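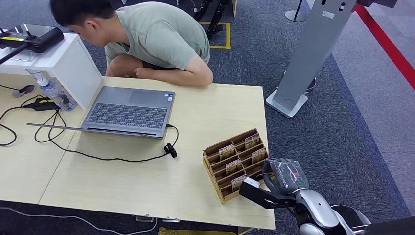

Card rack, laptop and gripper at the Puvthorpe demonstration floor.

The software that guides a robot's hand to a narrow slot must answer a simple question many times over: where is the edge? At Prakier, the engineering group responsible for the card-handling system, that question has taken up most of the work since September.

The rack is a demanding test. Its slots are slanted and stepped, and a card standing in one row can hide part of the row behind it. The first version of the perception software relied on a single view taken before the arm moved. Over 300 trial placements, it was off by as much as 11 millimeters — enough to miss a slot entirely.

The present version, known internally as Brastmont, refreshes its estimate as the fingertip approaches. The planner then corrects the path in small steps and slows the arm over the last stretch. Typical error now stands at 2 millimeters, according to the group's own records.

Much of the effort has gone into tooling. Every attempt is logged, and an engineer can replay it on a laptop beside the table, with the planned and measured paths drawn together. The archive holds 400 such runs.

Glare on printed cards remains an open problem. A revised lighting model, prepared with the Hämäläinen laboratory, is due for testing on the same rack.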